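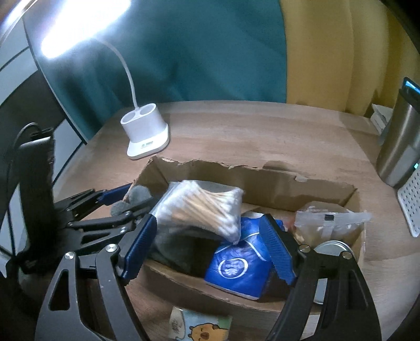 The pick list for the two-arm bench is down to one thing that fails often enough to be worth writing up, and it is the clear bag. I have been running both grippers over the same open cardboard carton, with the small stuff left mixed as it would be in a drawer. The cotton swabs in their transparent wrapping sit high on the other contents, beside a glossy blue packet. The packet is easy to segment. The swab bag is not: the depth estimate follows the sticks and ignores the film, so the planned grasp closes a little too far in and the pads ride up over the wrinkles.

Search this list
Search for posts, authors, threads
Go

Posted in April, 21:40
By Wilma Kramer

Marloes, replies to your points inline below. Sorry for the length.

Marloes Jansen wrote:
> I read your notes on the Dullia linkage. Three things.
> 1. What closing force are you using, and is it the same on both
> sides? On my pair the left one lagged by a visible amount until
> I re-terminated the servo lead.
> 2. Are the pads still the printed ones? Mine went shiny after a
> couple of weeks and I could not hold anything in film.
> 3. Have you tried lighting from the side? I get fewer bad depth
> points with the lamp low.

> 1. What closing force are you using, and is it the same on both sides?

I do not have a force reading, only a current limit. It is set to 300 mA on both, and the left one did lag here too. In my case the cause was the pivot screws. They were tight enough to bind the outer arm over the last part of its travel. I backed them off a quarter turn, put a drop of threadlock on each, and the lag has gone below what I can measure with the logger.

> 2. Are the pads still the printed ones?

No. They are cast, blue, from the Greler two-part mix, in a mould with ribs across the direction of pull. Cure time at shed temperature was around 40 hours, well over what the tin says. The first pair came out with bubbles at the tip and I use those for tests on card only. The current pair have done 102 grasps with no change I can see in the surface. I wipe them with isopropyl before each run.

> 3. Have you tried lighting from the side?

Partly. The desk lamp stands behind the box at present, on a flexible neck, with the head bent over to the left. It is bright enough to saturate part of the wrist view, so I mask that corner out before the depth step. I will try it lower and further round. The curtains stay drawn during runs, otherwise the exposure drifts through the afternoon and I cannot compare one log with the next.

Two more items, for anyone building from the Tundel drawings:

The outer arm on sheet 4 is drawn with the slot 15 mm too short for the longer screw. If you cut it as drawn the fingers will not open fully. I filed mine. Schouten's revised file has the correct length, but also moves the cable exit, so check your housing before you cut anything.

The cable from the left housing needs more slack than the drawing gives. I had it clipped close at first and it pulled the base round by a degree or so at full reach. It now runs in a free arch and the base holds its position.

Next I want to try a slower approach on the clear bag, with one arm holding the blue packet aside and the other closing on the swabs from the end. The scripts for that are half written. If your side-lit logs are in the usual format, could you put them in the shared folder? I would like to run my mask over them before changing the lamp.

Wilma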